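I moved my little invoicing business onto Drandow in October and I am still giddy about it! For years I kept client records in one giant spreadsheet (89 tabs, I'm not proud) and mailed copies back and forth with my two suppliers in Driramari.

Setup took an evening. I pulled in 300 old invoices, matched them to the right accounts, and the supplier portal was live before bedtime. Grosico can log in and see what they owe me, and I can see what I owe them.
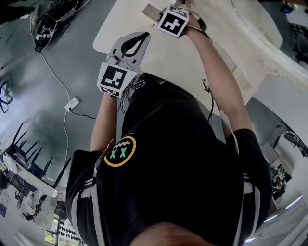

Black T-shirt, white table.

My favorite part is the shared order board. Change a delivery date and both sides get a note right away, no more "did you see my email?" The free plan stops at 20 open orders, so I'll be paying by spring, and I'm fine with that. Next up is the tax export, wish me luck!

Last updated: 2015-12-28

Comments

Does it handle two currencies? That's what killed it for me last time.

Yes! Set it per client, under billing.

We have over 1000 invoices, so I'm nervous, but this makes me want to try.

Recent posts
Backing up before you switch
Trying the Subramaniam address book
My label printer lives again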